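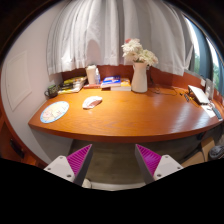
A curved timber desk under a white curtain, with trees outside the window.

Home | News | Moving | Suburbs | Renting | Contact

More people are moving to Flamcombe, and I'm one of them

By Ildikó Balogh
1/19/21

Print this story | E-mail this story

I've been banging on about Flamcombe to anyone who'll listen since we shifted here in August, so I was pretty chuffed to see the new council numbers back me up. The town picked up 111 new households last year, against 49 the year before. For a place with 1601 homes all up, that's a fair whack of moving vans!

Most of the newcomers are coming over from Gurkthorpe, same as we did. It's 26 minutes by train if you get the express (and a good deal longer if you get the one that stops everywhere, which I still manage to do at least once a week). Rents in Gurkthorpe have been silly for years, and now that plenty of us only go in to the office every so often, the trip doesn't put people off the way it used to.

I rang Tshepo Mnguni at Szalai, the removals mob on Station Road, to ask how they were coping. He told me they've put on a second truck and are booked solid until the school term starts. "Everyone wants the last weekend of the month," he said. "If you can move mid-week, we'll love you for it." His other bit of advice was to measure the stairs before you book. We didn't, and our couch lived on the front verandah for nine days.

Not everybody's thrilled, mind you. Irén Bakos has lived on the hill side of town most of her life and reckons parking near the shops has gone to the dogs. She's also worried her grandkids won't be able to buy here, and I can't really argue with her on that one. There were only a handful of rentals going when I looked last night, and two of those were the same flat listed twice.

Council says it will look at parking first – a colour-coded permit scheme has been floated for the streets closest to the station – and then at whether the old dairy site can be rezoned for townhouses. Residents can have their say on both through the council website or at the library counter.

If you're thinking of making the move yourself, come and spend a whole day here before you sign anything. Walk from the station to wherever you'd be living, with your shopping if possible. The hill is steeper than it looks on the map and the bus up it knocks off early. I still love the place, but my calves took a while to come round.

Print this story | E-mail this story

Related items
Gurkthorpe line timetable changes explained
Szalai adds second truck for summer
Old dairy site: what could be built there?
Renting with a dog, by Cayetano Cantero
Letters: Béla Major on station parking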